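Frozen Pear Drink Granita (No Ice Cream Machine Needed)

Posted in Cold Things, by Nusrat Mridha

I am a bit obsessed with bottled pear drinks at the moment! My neighbour Surachet put me onto them when the weather started warming up in September, and there's now a whole row of them in the door of my fridge. They're lovely straight from the bottle, but the best thing I've done with one so far is turn it into granita, all crunchy and fragrant and ridiculously easy. If you own a fork and a freezer, you're set.

What you'll need

One bottle of pear drink, well chilled
Juice of half a lemon
A pinch of salt
A shallow metal tray that fits flat in your freezer
A fork
Mugs or small glasses for serving

Choosing your bottle

Any sweet pear drink will do the job. Look for one with a bit of cloudiness to it, as the very clear ones tend to freeze into a hard sheet and you'll be scraping for ages. Go for full sugar if you can. Sugar keeps the crystals soft, and the diet ones set like a windscreen in July up in the Tablelands.

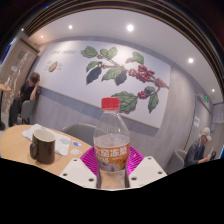 Orange label, red cap and pale and purplish round fruit printed down the bottom, with a dark brown mug on the table.

If you can't read the label, go by the fruit on the front and ask at the counter. My local grocer is very patient with me and has steered me away from more than one vinegar.

Making it

Clear a flat spot in the freezer first and put the empty tray in for 10 minutes. Turn the bottle upside down a few times with the cap on tight, so anything that's settled gets mixed back in (skip this if yours is fizzy, please, I have mopped that ceiling!).

Pour the drink into the cold tray, no deeper than your thumbnail. Stir in the lemon juice and salt, then have a taste. It should seem slightly too sweet, and freezing will dull that nicely.

Freeze until the edges go slushy, then drag the fork from the outside in and break up every lump. Back in it goes. Keep checking and scraping every half hour until the whole tray is fluffy, which takes my old freezer most of an afternoon.

Serving

Chill your mugs too! A heavy mug holds the cold for ages and the handle saves your fingers. Pile the granita up high and eat it straight away, with a bit of grated ginger over the top if you like a kick. Leftovers keep for 2 days in a lidded tub. Give them a good scrape with the fork before serving.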